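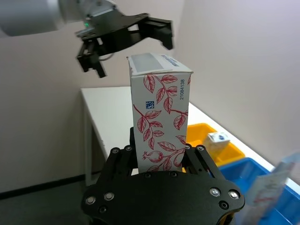

## Sorting tall cartons into bins when they won't all lie flat?

Asked by Tatiana Kollár, February 10, 2022

I've got a white table against the wall with a yellow plastic bin and a blue one on it. Small cartons go in the yellow bin without any trouble. The tall white ones with the red leaf and fruit print are the problem. Upright they stick out of the bin, and on their sides they take the whole bottom and I can't get anything in next to them.

They have a number printed up one edge (21084138 on the one in the picture) and I'd like to be able to read it without lifting everything out. Is there a usual way of doing this? I have 78 to get through before March.

---

### 3 answers

**Lindalva Peixoto**

Stand them up. It doesn't matter if they stick out as long as the bin isn't going under a shelf. Put the tall ones in first, along the back, all with the number edge facing you, and fill the front with small cartons so they can't lean. If you only have two or three in a bin, wedge a folded bit of card down the side.

I'd keep one bin for tall and one for small — mixing them in both is what slows you down. Tape the top flaps before you start if any of them lift. We lost most of a morning to flaps catching on each other.

**Tymofii Kobzar**

get deeper bins. Jotar do one, mine was second hand so no idea what they cost new

**Danica Šimek**

Agree with Lindalva about the number edge. Write the last four digits on a sticker and put it on the top end as well, then you can read them from above. Don't cover the label that's already there.

I wouldn't lay them flat at all if there's anything heavy going on top. The big front panel gives way first. For 78 I'd do it in batches and tick them off on a sheet.

*Comment from Tatiana Kollár:* Thanks, going with stickers. Do they peel off again cleanly or should I use masking tape?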